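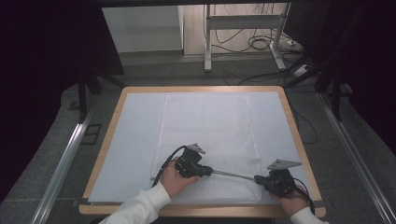 Subject: Re: [linen-room] Folding the white towels, and the zip covers

On the Brurnholm list in November, a member wrote:

> We have moved to the long white towels and I can't get a tidy
> stack out of them. Do you fold in thirds or in half first? Also,
> do the zip covers go in the same pile, and do you close them
> before folding?

Half first, for us. We tried thirds when the Eklund shelves went in and the stacks leaned. Lay the towel lengthwise down the table, on a sheet or a mat so it doesn't slide, with the short end nearest you. Smooth it from the middle outwards before you fold anything. If the near end is a bit rumpled, pull it straight first, or the crease ends up inside and you see it on the shelf.
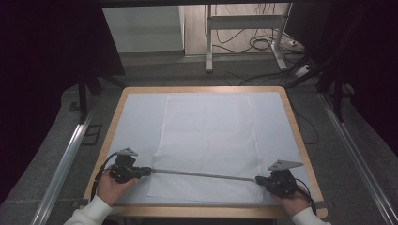 Then bring the near end up to the far end, match the corners, and fold in half again the same way. The last fold is across the width. We stack them in 10s with the fold facing out — it makes counting easier. Our last stocktake came to 529 towels, so it matters a bit.

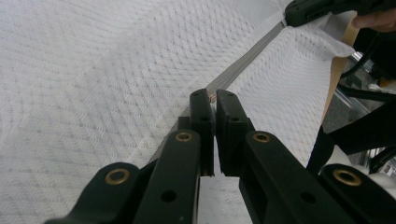
The covers are a separate pile here. They are bulkier and they take twice the shelf. We do close them before folding, all the way. With a white textured cover and a long grey zip like this one, hold the small copper-coloured tab itself and keep the fabric stretched out while you run it along. A cover left half open catches on the one below. Ours go 4 to a shelf, zip side down.

If your shelves are the shallow Anenel ones, you may need one more fold in the towels. I haven't tried that.

Linen room, Clukavar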